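Kestham Workshop Releases Build Files for Callora, a Two-Arm Handling Cell for Garments and Small Objects

For release: February

Kestham, a shared workshop with bench space for home builders, has published the full build files for Callora, a robot handling cell assembled by members outside their working hours. The release covers printed parts, wiring diagrams, the parts list and the control software. It follows 700 hours of logged running time.

Callora began as a home project. Marcela Baláž built the first arm mount in a spare bedroom and moved it to Kestham when the second arm would no longer fit beside the door. The current version is intended for sorting and feeding soft goods, with a secondary set of tests on rigid items.

Soft goods account for most of the development work. Cloth does not hold a shape between picks, and elastic sections pull back against the jaws once tension is applied. Version 2 of the grip routine closes on the thickest part of the garment first, usually a waistband or cuff, and limits closing force according to motor current. The wrist camera is used for the final approach only.

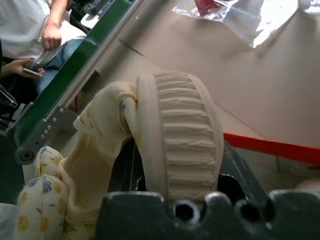
Marit Hellström, writing on the project's message board, asked whether motor current is a good enough stand-in for a force sensor. In her own build the readings drifted as the gearbox warmed up, and she ended up resetting the baseline every 100 cycles. She would like to see that step made the default.

The published software includes a baseline reset as an option. The interval is set in the configuration file and is switched off on delivery. Builders using a different motor should expect to tune it.

Rigid items are handled with the same controller and a separate set of grip profiles. Test objects are placed on a plain tabletop between the arms and passed from one side to the other. Lightweight open structures, such as lattice prints, are a useful case: they offer few flat faces, and a grip that is safe on a bottle can crush them. The handover routine therefore holds both arms still until the receiving side reports contact.
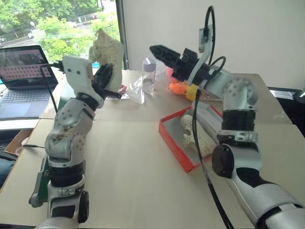
Handover timing is controlled by one parameter, the dwell, entered in milliseconds. The default is 3000. Shorter values have been run on hard objects, but the project does not support them for thin-walled prints.

Cable routing changed late in the build. The earlier layout tied the gripper cable along its full length and restricted wrist rotation. The released drawings leave a service loop at the gripper and fix the cable again further down the arm. Members who built from the draft drawings should replace sheets covering the wrist and forearm.

"The printed parts are the easy section," said Vlasta Holub, who maintains the drawings. "Allow more time for calibration than for assembly, and recheck it after any change to the mounts."

The build files are available on request from the Kestham front desk and may be copied and modified for any use. Questions on the software go to Caoimhe Hayes at the same address.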